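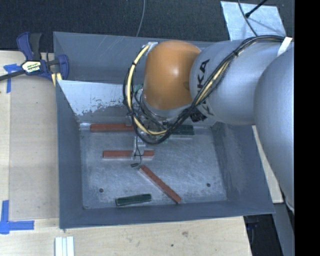
Search notebook entries Go

25 December 2023

Building is quiet, so a good day for the block set and the bin, both of which have been on my list since April. Notes below are for me and for Lejla Kos, who will pick this up next.

Print this entry | E-mail this entry

Block set

Working with the red and dark green blocks only. The colored faces take the wear first, as expected, and the pale sides are left as they were, no finish on them. I want to keep it that way. A painted side rubs against the next block and transfers color, and we went through all that with the Grerko set. Bare sides also make it easy to see which way a block has been laid down from across the room.

Sorted the spares on the Ceden shelf by length against the steel rule. Two are short by enough to matter and I put them in the reject tray. The remainder are within what I can read by eye. I did not use the calipers on all of them, only on the ones that looked wrong, so treat the shelf as sorted but not certified. If somebody needs a certified set it should be done properly, with the humidity written down, and I am not doing that in December with the heating going on and off.

Checked corners with a fingertip and a strip of nylon stocking (old trick, snags on anything raised). Three passes of 400 grit on the ones that snagged, block held flat on the paper and drawn toward me. Do not rock it. Rocking rounds the edge and then the block will not sit flush against the wall of the bin, and a block that stands off the wall by a hair behaves differently when you go to lift it.

Bin

The gray metal bin stays in service. Floor is scratched all over and has lighter patches where the surface has worn. None of it catches the nylon strip. I ran the strip over the floor in both directions and got nothing, so the scratches are cosmetic for our purposes. There is a dark scuff in one corner that I tried to lift with alcohol and then with a white eraser. No change. Leaving it.

The two small round holes in the floor are open. I had thought of plugging them, and cut a pair of nylon plugs for it, but a plug that sits proud is worse than a hole and a plug that sits low collects dust. Plugs are in the Parri drawer if anybody wants to try again. Vacuum the holes with the narrow nozzle at the end of the day.

The inclined panel is the part I am least happy with. The pale upper surface is flaking along the edge and has an irregular line where it meets the darker gray. Flakes end up on the bin floor, and from there on the blocks. Options as I see them:

- scrape back to a firm edge and leave it bare
- scrape, prime, repaint
- replace the panel

I favor the first. Repainting puts a fresh soft coat in a place that gets knocked, and we will be back here next year with the same flakes. Tested the scraper on a patch the size of a stamp. The coating comes away cleanly until it reaches sound material and then stops. Did not go further without asking Lejla, as she matched the panel originally and may have a reason for the pale finish.

The worn area on the wide wall is smooth to the touch. No action.

Layout

Tried seven layouts by hand, without measuring positions. What I was after was a short list of arrangements that are awkward in different ways, so that we stop using the same tidy rows every time. Observations:

A block lying flat along the far wall is the awkward one for fingers. There is nothing to get hold of on the wall side. Pushing one end to swing the other out works, but the block then wanders.

Diagonal with one end close to the near wall is easy to grasp in the middle and hard to grasp at the end. The sloping walls help a little, as there is more room above than at the floor.

Green against the gray floor is harder to pick out under the overhead tubes than red is. With the desk lamp on from the left it is fine. I have noted the lamp position on the bench with tape.

A block tilted slightly off parallel with the near wall looks parallel from where I sit. Stand up before writing down an angle.

Stock and odds and ends

Inness quote for replacement blanks is for a lot of 2000, which is far more than we will use. Asked whether they would split the lot. Part number on the quote is 1503. No answer expected until after the break.

Wood bench tops wiped down with a barely damp cloth. Do not use the alcohol on them.

For Lejla: panel decision, Inness reply, and have a look at the two rejects before they go out - one of them might do as a spacer under the shelf.

2 comments | Share (7)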